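### 4.3 Entering collection rounds

Rounds are held in the Londwood scheduler as ordered lists of stops. A stop must exist in the address register before it can be added to a round; see section 3 for imports from Grostach.

1. Open **Rounds** and select **New round**.
2. Enter a round code of up to six characters. Spaces are not accepted.
3. Select the depot. The start and end points are filled in from the depot record.
4. Add stops by reference number, or drag them from the map pane.
5. Select **Check order**, then **Save**.

> **Note:** A round may hold up to 1386 stops. Longer rounds must be split before they can be sent to the vehicle unit. 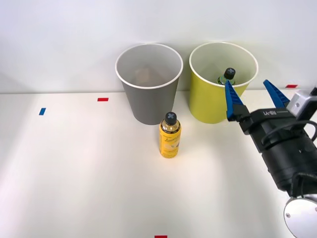

Each stop carries a waste stream code, and the scheduler will not save a stop without one. Codes are set under **Settings > Streams** and may be given a display colour of your choice. Where containers differ only in colour, as with the grey and yellow-green bins of the same tapered shape, set the display colour to match the container so that crews read the same colour on the vehicle unit as at the kerb. Changing a display colour does not alter past records.

### 4.4 Sending rounds to vehicles

1. Connect the vehicle unit to the depot network.
2. In **Dispatch**, tick the rounds to be sent.
3. Select **Send** and wait for the status to read *Held on unit*.
4. Ask the driver to confirm the round code on the unit display.

Transfer of a full round takes some 80 seconds. Do not switch off the unit during this time.

> **Caution:** Sending a round replaces any round with the same code already on the unit. Unsent crew notes are lost.

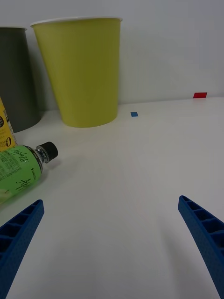
If the status stays at *Waiting*, check that the unit firmware is at version 2 or later. Older units accept the connection but reject the file, and no error is shown in **Dispatch**. The rejection is written to the unit log only.

To withdraw a round after sending, select **Recall**. Recall is refused once the first stop has been marked as done. In that case, close the round on the unit and send the remaining stops under a new code.

Section revised 19 February 2023, C. Ifans.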